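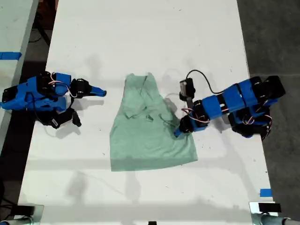 A controller with a drifting stick can often be fixed by cleaning the stick module, and you do not need to solder anything to do it. This guide covers the Ramik wireless controller, the model with the removable battery, but the steps are close to the same for the wired version. Set aside an hour the first time. Work on a table with good light and put some cloth down so the shell does not get scratched and the screws do not roll. An old shirt is fine. If it starts out bunched up like the light green one on the white table, pull the top part flat first, or use only the lower half where the fabric spreads out smoother. Small screws disappear into the folds around a collar.

What you need

A small Phillips screwdriver, size 00. I use the one from the Mutiso repair set.
A plastic pry tool.
Isopropyl alcohol, 90 percent or higher.
Cotton swabs with tight heads.
A can of compressed air.
Tweezers.
A dish or an ice cube tray for screws.

You can also use Giltico contact cleaner in place of the alcohol. It costs more and I have not noticed a difference in the result. Do not use general household spray, window cleaner or anything with oil in it.

Before you open anything

Check that the stick is really the problem. Connect the controller to the console, open Settings, then Accessories, then Input Test. Leave the controller alone on the table and watch the dot for each stick. A healthy stick sits still near the middle. A drifting stick will creep to one side, or jump when you flick it and let go.

If both sticks drift the same way, run the calibration in the same menu before you do anything else. Firmware updates sometimes clear the saved calibration, and running it again takes two minutes. Also try a different battery if you have one. A weak battery can cause dropped input that feels like drift in a game.

Check your warranty too. Opening the shell breaks the sticker under the battery, and after that Ramik will not take the controller back for free repair. If yours is still covered, send it in.

Step 1: Take the shell apart

Turn the controller off and remove the battery. Peel back the sticker in the battery bay to reach the middle screw. There are four more screws on the back, one near each corner. The two upper ones are longer. Keep them separate – a long screw driven into a lower hole will press into the board.

Slide the pry tool into the seam at the left grip and work toward the bottom edge. You will hear small clicks as the tabs release. Do not push the tool in deeper than 2 mm, as there is a ribbon cable close to the seam on the right side. When the tabs are loose all the way around, lift the back half straight up.

Step 2: Free the board

The ribbon cable connects the trigger board to the main board. Flip up the small brown latch with a fingernail and slide the cable out. Do not pull on the cable while the latch is closed.

Remove the two screws holding the main board and lift it out. The rubber button pads will probably stay in the front shell. If they fall out, note which way they were facing. The pad for the face buttons has a notch that points toward the stick.

Step 3: Clean the stick module

Pull the plastic caps straight off the sticks. Blow compressed air around the base of each stick while moving it in a circle. Short bursts are better than one long one. Hold the can upright so that no liquid comes out.

On two sides of the stick module there is a small round housing with a plastic cover. These hold the sensors, one for left and right and one for up and down. Lift the cover gently with the tweezers. Inside is a small wheel, and behind the wheel is a dark track.

Dip a swab in alcohol, press out the extra, and wipe the track and both sides of the wheel. The swab will usually come away gray. Use a fresh one and repeat until it comes away clean. Do not scrape the track with metal. If the surface is worn through and you can see a lighter line, cleaning will not hold for long and the module needs to be replaced.

Snap the wheel and cover back in place. Move the stick in full circles for a minute or so. It should feel even all the way around.

Step 4: Let it dry and put it back together

Give the board at least 20 minutes to dry. Then go through the steps in reverse. Set the main board in, put in its two screws, slide the ribbon cable home and close the latch. Check that both triggers move freely before you press the shell together. Tighten the back screws until they stop and no further.

Put the battery in, connect to the console and run the calibration. Then open Input Test again and compare.

If it still drifts

Small drift can be covered by raising the dead zone. On the console this is under Accessories, then Stick Response. Raise it one notch at a time and test in a game you know well. Too much dead zone makes slow aiming feel sluggish.

If the stick will not turn on at all, or the triggers do nothing, the ribbon cable is most likely not seated. Open the shell and check it first.

Replacement modules are sold by Jallolel and a few other parts shops. Fitting one does mean soldering, with 14 joints to remove per stick, and I would practice on a dead controller before trying it.

How long it lasts

My own controller had 1,576 hours on it when the left stick started pulling upward. I cleaned it in July and it has been fine since. Sơn Lại cleaned his the same way and had to do it again after 400 hours, so results vary. Thanks to Hậu Vũ for pointing out the difference in screw length, which I missed in the first version of this page.

Updated January 8, 2020: added the note on dead zone settings.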